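The case for selling grippers by the bedroom, and against selling them by the spec sheet

Iresha Dewan
17/09/2021

Burkitz has begun offering its hand-held gripper as a kit. Two units come in the case, with finger pads, a mount, a charger and a license for Bondex, the software that turns recordings into training data for a robot arm. The pitch is that anyone who can fold laundry can record useful demonstrations at home. I think the pitch is sound. I also think the company is marketing the wrong numbers, and that buyers are letting it.

The brochure leads with jaw opening, pad friction and sample rate. These are fair things to publish. They are also measured on a bench, against a flat strip of cloth clamped at both ends. Clothes on a bed are a different load case. They arrive in heaps, the layers slide over each other, and the mattress gives when the fingers push down. A pad that holds a strip at the rated force may pick up one layer of a trouser leg or two, and the brochure has no line for that.

Corduroy is a good example of what is missing. The ribs give the pads something to bite on, but the cloth is thick, and a pinch taken through a fold needs more opening than a pinch taken at a hem. The operator has to decide where to grip before closing the jaws. That decision is the valuable part of the recording, and the kit should be judged on how little it interferes with it.
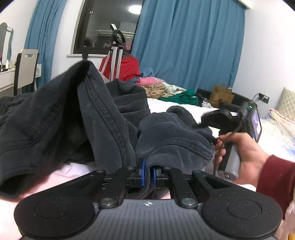
What a buyer should ask for

My first request is a figure for regrips per garment, taken in a furnished room by someone who did not design the tool. Taras Karpenko ran a log of this kind in June, with 40 garments per session across 3 sessions, and the differences between fabrics were larger than any difference between pad types. Burkitz could print such a table tomorrow. It would help more than the friction coefficient does.

The second is an honest account of edges. Thick, soft fabrics roll at the lower edge when both fingers close on them, and the operator then has a choice between working with the roll and opening the jaws to start over. Fleece-like cloth is the usual offender.
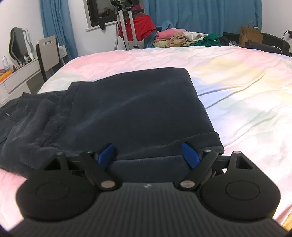 Fathima Weerasinghe, who has used both the Burkitz kit and the older Howlader one, disagrees with me on this point. She holds that edge behavior belongs to the operator and that no vendor can specify it. I accept the first half. A vendor can still state pad width and compliance at partial closure, and Howlader did.

Then there is price. The kit lists at 2156 with one year of Bondex included, and after that the license renews separately. For a lab this is minor. For a household recording on contract it decides whether the work pays, and the renewal terms sit on a page most buyers will not open. I would rather see the hardware sold alone – at whatever it costs – and the recordings exported in an open format.

None of this makes it a bad product. The linkage is simple, the pads are meant to be replaced, and a new operator can be trained in an afternoon. My recommendation is to buy one kit, run it on your own laundry for a few weeks, and send Burkitz the regrip counts with the second order.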